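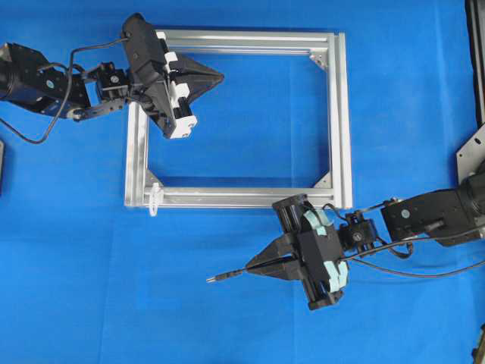
How many examples does a robot need before it can do a small job by itself?

Bostum's working figure is 300 good runs per task, recorded with a person steering the arms from start to finish. That is the minimum before they bother to train anything. The people at the stations told me that some tasks get by on fewer and that a few have eaten several times that and still don't work.

I went to the open day in Jolel in October with low hopes, having sat through a lot of automation talks. The invitation promised "robots that learn by watching." I wanted to see who was doing the watching, and how much of it there was.

Bostum rents the upper floor of the Bhardwaj building, past the bus garage. Parking is bad. You sign in, get a sticker, and wait by a coffee machine until enough visitors have collected to make a group. Mine was mostly people from small electronics shops, plus a couple who I think were hoping to invest. The talk ran half an hour and had too many slides in it. One showed a brain. The person giving it was pleasant and knew the material, but kept saying "the model understands" where I would have said "the model was shown."

Then we were let onto the floor, which is where the afternoon got better. There are 14 stations. Each one has a bench, a pair of black arms, cameras, and a chair for the operator. The operator moves a smaller pair of handles and the arms copy. Every run is saved with the camera views and the joint positions, and later somebody marks it as keep or discard.

I spent most of my time at the cable bench. The job there is a piece of wiring work: bring a cable up to an aluminum frame and get it through a white plastic tie on the rail. Anyone who has built a control cabinet has done it thousands of times while thinking about lunch. It was picked for that reason, I was told. It's boring, it's everywhere, and cables are a pain for machines. They bend differently every time. A part with fixed edges can be found by its edges, but a cable lies where it likes and then moves when you touch it.

The operator let me watch from behind the chair as long as I kept off the floor mat. I saw a number of runs. Some were smooth. In others the arm nudged the cable, stopped, backed off, and came at it again from the side. When I asked whether those were thrown out, the answer was that the hesitations are kept if the run ends well, on the theory that the system should learn to recover. Maybe. It also means it learns to dither, and I didn't get a clear reply on how they tell the two apart.
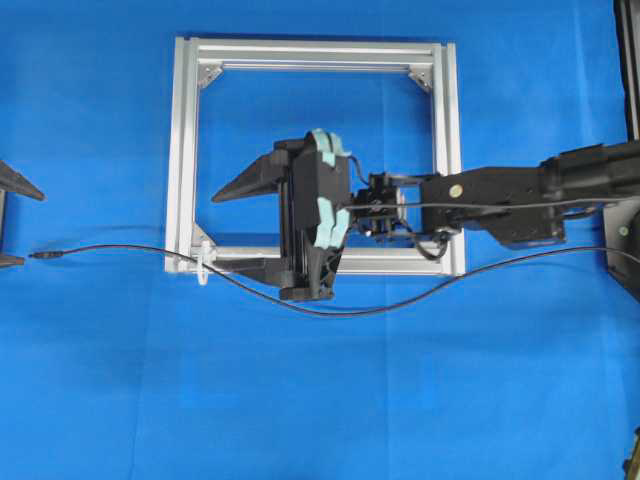
Who does the recording, and does it take special training?

Operators at Bostum are hired locally and start with two weeks on practice tasks before anything they record goes into a training set. A background in robotics isn't required. Steady hands and patience matter more, and most new people are slow at first because the arms give no feeling of touch back through the handles.

The missing sense of touch struck me as a bigger problem than the talk let on. If I feed a cable through a loop with my fingers, I know from the drag whether it's catching. The operator has only the screens and the view across the bench to go on. So what gets recorded is a person working around a handicap, and the machine is then taught to work the same way. I put this to the station lead, who agreed with me faster than I had expected and said touch sensors were "on the list." Lots of things were on the list.

The software that holds all this together is called Trinditz. It's their own, and to be fair to it, it's the most practical thing I saw. The operator taps a pedal to begin and end. A run that drops frames is flagged on the spot, so you don't find out a week later that one camera had been frozen. There's a notes field. I scrolled through some of the notes when invited to, and they were more use than the slides: "left grip slipped," "cable too stiff, swap," "sun on bench." One just said "again."

A wall screen showed the running total for the cable task at 2,751 recorded runs. That's a big number to put on a wall, and the visitors took photos of it. I asked how many of those had been kept. The screen doesn't say. After some looking, the answer came back as 70 percent, and I give them credit for digging it out with a group standing around. But that total covers every version of the task since they started, including a stretch when the camera mounts were in a different place. Whether those older runs still help is an open matter, even inside the building. I heard two opinions from two employees within a few feet of each other.

If you are a shop owner thinking about this, that's the part I would chew on. Move a camera and you may have to start over, or may not, and the people selling it aren't sure. The same goes for the cloth. All the cable work I saw was done over a bright blue one. A clean single color makes the dark arms and the pale metal easy to pick out, and I understand why they like it. My benches are scratched gray with coffee rings. I asked for a trial on bare wood and was told to come back in the spring.
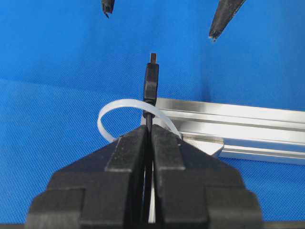
The close-up work is where I softened a bit. On the monitor at the end of the row you can follow a run from the gripper's own camera, and it makes clear how small the margins are. From across the bench everything looks lined up. From the gripper you notice how much the end of a cable matters, how it wants to tip one way, and how a loop that looks wide open from above is a narrow target when you come at it from the side. The operators watch this view far more than the overhead one. If I were buying anything I would insist on having it.

It also made me respect the operators, who are doing careful work for hours at a time. They rotate off every hour, I was told, and quality falls before people notice they're tired. Bostum has started tracking this by comparing early and late runs in a shift. I'd like to see that comparison published. I doubt it will be.

Late in the afternoon came the demonstration, with hands off the handles and the trained system in charge. The first attempt went through cleanly and got applause. The second stalled with the grippers waiting on each other like two people at a doorway, until somebody stopped it. The third worked, slowly. Then the presenter said that was all there was time for. Three tries tell you very little, and I'd have felt the same if all of them had gone through. I asked if we could see the cable laid in a different starting position, well off to one side. The reply was that the current set doesn't cover that yet.

There it is, I suppose. The system does what it has been shown, within the range it has been shown, and the range is set by how many hours a person sits in that chair. The presenter called this scaling. It looked to me a lot like payroll.
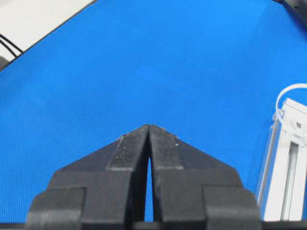
I did ask about cost per run and got a shrug and a promise of an email. The email came, to my surprise, and contained a brochure. No cost per run in it.

Some smaller notes, for anyone planning to go next time. The floor is loud in one corner from the air handler, so stand toward the windows if you want to hear the operators. Ask to see discarded runs; they'll show you if you ask, and you learn more from those. Ask how the keep or discard call is made, too. At the moment one reviewer decides, working from a one-page sheet, and the sheet has the words "looks natural" on it. I would want something firmer than that before teaching a machine from it. Grippers wear as well, and I couldn't get a straight answer on how often the fingertips are replaced or whether a fresh set changes the results.

They wouldn't let us try the handles on the cable task, but there's a practice bench near the exit with blocks on it. I was terrible. It took me several attempts to pick up a block and I put it down in the wrong place. The teenager after me did it in one go.

Would I put one of these in my shop? For wiring, no, and I can't see that changing next year. My people are faster, and they don't care what color the bench is. I could imagine using the recording side by itself, as a way to see how different workers handle the same job, though I can also imagine how that would go over with the workers.

The next open day is planned for spring at the same address. I've put my name down, mostly for the bare wood bench.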